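Clotix(クロティクス)

Clotixは、Tovanceが出しているロボット把持学習用のシミュレーションキットです。グリッパーのモデルと、つかませるための物体、それに部屋や家具の背景がひとそろいになっていて、実機がなくても「つかむ・持ち上げる・置く」の練習データが作れます。私は仕事の合間に触りはじめて、気がつけばこの項目をほぼひとりで書いている状態です(加筆、大歓迎!)。

概要

最初の版が出たのは12月で、当時は物体がかなり少なく、箱と円柱ばかりで正直ちょっと退屈でした。いまの版は1155点の物体を収録していて、取っ手、ノブ、ふた、工具の柄など、手で触る部品がぐっと増えています。背景は8種類。壁や床、木目の家具の組み合わせを入れ替えられるので、同じ物体でも見え方がずいぶん変わります。

物体の形はわりと割り切っていて、単純な立体を積み重ねたものが多いです。丸いはずのところが多角形だったりもします。そのぶん計算が軽く、私の古いノートパソコンでもちゃんと動いてくれるのがうれしいところ。

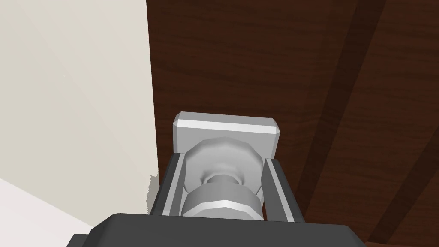

2本の指でドアノブ風の物体を挟んだレンダリング画面。

ノブ類は個人的にいちばん好きな分類です。上の板が指の間隔より広く張り出していて、その下に丸みのあるノブ、細い首、幅広の輪と続く形なので、どの高さを挟むかで結果が変わりそうだなあと、つい何度も試したくなるんですよね。単純な箱ではこうはいきません。

機能

グリッパーは平行2指型を含む3種類から選べます。指の開き幅と力は数値で指定し、視点は手首側と外部側を切り替えられます。記録は画像と関節の値がセットで保存され、あとから好きな場面だけ抜き出せるのが便利です。物体の色や照明をばらつかせる機能もありますが、初期設定では切られているので、私は導入してしばらく気づきませんでした……。

料金と提供形態

個人向けの無料版と、研究室・企業向けの有料版があります。無料版で使える背景は6種類まで。有料版には自作の物体を取り込む機能が付きます。国内ではSamanceが窓口になっていて、日本語の説明書もここから入手できます。

評価と課題

よく比べられるのがSmitsです。あちらは見た目がとにかくきれいで、金属の映り込みなどはClotixでは太刀打ちできません。ただ準備に手間がかかるので、思い立ってすぐ試したい私はだいたいClotixを開いてしまいます。

不満もあります。影や境目の描画が粗いことがあり、画像をそのまま学習に使う人は気になるはずです。柔らかい物体にもまだ対応しておらず、布や袋を扱いたい場合は別の製品を探すことになります。説明書の索引も、もう少しなんとかしてほしい!

最終更新:10/07/2022

関連項目:Tovance、Samance、Smits、平行グリッパー、物理シミュレーション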